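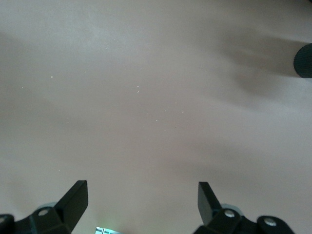
Fig. 4. A plain matte surface under soft light.

Section 4: Getting your table ready and setting up the Urkik sewing machine

Okay, so you've unpacked everything and you've got the foot pedal untangled from its cord (mine took a while). Before you thread anything, sort out where the machine is going to live. I skipped this part with my first machine, a secondhand Mudaliar, and spent most of March chasing it across the table every time I hit a long seam.

4.1 Picking the spot

1. Choose a table that doesn't wobble. Put both hands flat on it and rock it. If it moves with you leaning on it, it'll move a lot more at full speed.

2. Leave free space to the left of the needle. That's where your fabric goes, and a quilt top is heavier than you think once it starts sliding off the side. I like 27 inches on the left and 9 on the right, but work with what you've got.

3. Go for a plain, matte top or mat if you have the choice. Shiny tables bounce the lamp right into your eyes, and busy patterns make it hard to find a dropped pin.

4. Check that the cord reaches the outlet with some slack in it. Please don't run it across a walkway!

Note: If you use a soft mat, keep it under all of the feet or none of them. Half on and half off gives you a tilted machine, and a tilted machine makes a horrible clunking noise that I once mistook for a broken motor.

4.2 Leveling the machine

1. Set the machine down with the needle side on your left and the handwheel on your right.

2. Press gently on each corner. You're feeling for a rock, like a restaurant table with one short leg.

3. If there's a rock, tip the machine back just enough to reach under it and turn the rubber foot at the low corner counterclockwise. Half a turn, then set it down and try again.

4. When it sits still, tighten the little locking ring above the foot. Finger tight is plenty. My friend Emrys Humphreys went at his with pliers and cracked the ring, and then he had to wait two weeks for a new one from Ular.

CAUTION: Unplug the machine before you tip it. The pedal is very easy to step on when you're bending over.

4.3 Plugging in

1. Make sure the power switch is off.

2. Push the pedal plug into the lower socket. It only goes in one way up, flat side down.

3. Plug the power cord into the upper socket, and then into the wall.

4. Switch on. The lamp should come on and the speed light should go green. If the light blinks orange, the presser foot is up. Lower it and the blinking stops.

Note: I used to run everything off one power strip - iron, lamp, machine, radio - and it kept tripping. The iron is the greedy one. Give it an outlet of its own.

4.4 A dry run with no thread

I really like this step, and it's the one people skip. Take the needle out, lower the foot onto a scrap of cotton, and press the pedal as lightly as you can. Get used to how little pressure it takes. Then work your way up slowly.

1. Run it slow for a minute or so and listen. A steady purr is what you want.

2. Run it faster and watch the feet. If the machine creeps, go back to 4.2.

3. Stop and turn the handwheel toward you. Always toward you, never away! Going backward can tangle the thread later on, so it's a good habit to start now.

CAUTION: Don't run the machine with the foot down and no fabric under it. The feed teeth will chew up the underside of the foot.

If you bought the Grerkier extension table as well, leave it in the box for now. It clips on after you've wound your first bobbin, and the steps for that are in Section 5.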